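Front-end dev wanted, Prundgate (contract, could go longer)

Coltar is a small web shop, we build themes and UI components for other studios. Need someone who knows their CSS inside out and can turn a Figma file into clean, accessible markup. React handy, not essential. 2 days a week in the office, rest from home.
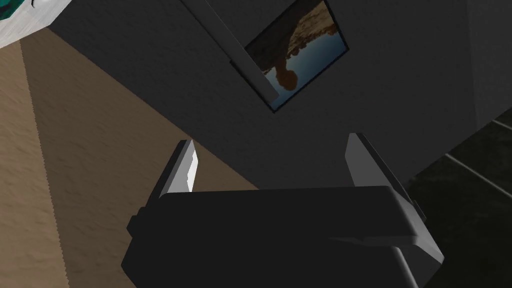
First job is the Stivel icon and button set – 50 components, most half done. Colour work too, the palette's all over the shop. Lots of plain greys at the moment, and we'd like tokens that cover that sort of range without turning to mud. After that, the Salcedo booking site.

14 week contract to start, super on top. Send a link to your work and a line or two on what you did yourself. No cover leters please. Applications close 4 February 2021.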